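Granus Fitted Sheet, Large Bed Size, Cream

Item from the Clandari bedding range. In stock.

The Granus is a plain fitted sheet for people who want a quiet color and a cloth that is easy to live with. It is woven from cotton with a thread count of 200, so it feels crisp at first and becomes softer after several washes. The elastic goes all the way around the hem, and the corners are sewn with double thread.

Please measure your mattress before you order. The corners are made for a mattress up to 14 inches deep. If you use a thick topper, choose the Deep version, which has 6 more inches of cloth on each side. 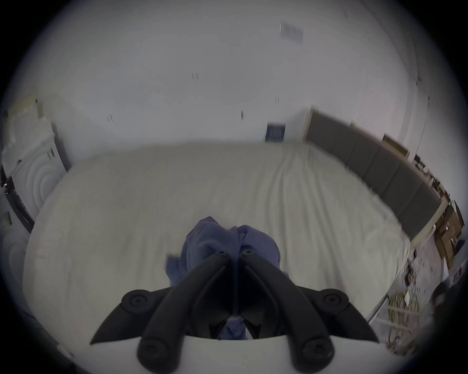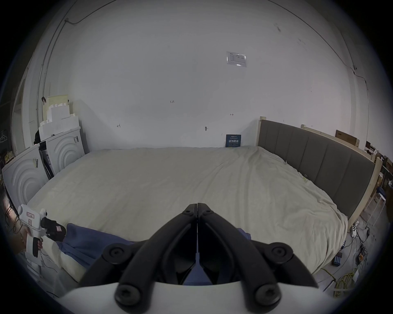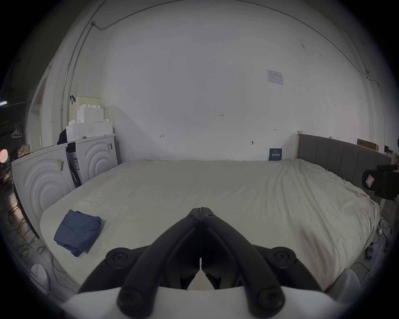
Large bed with light-colored sheet.

Care: wash at 90 degrees Fahrenheit the first time, alone or with other light colors. After this, a normal warm wash is fine. Do not use bleach. The sheet can be dried in the machine on low heat, but it wrinkles less when it is hung on a line. Iron while a little damp, if you like a flat surface.

Price: $54, with two pillowcases included. The same set is also sold in gray and in sand. The green color will come back in July.

Delivery is made by Funport and takes roughly 6 working days. You can return an unwashed sheet in its original bag. For questions about sizes or larger orders for guest houses, please write to Dagim Moges at our sales desk.

Page updated 4/24/24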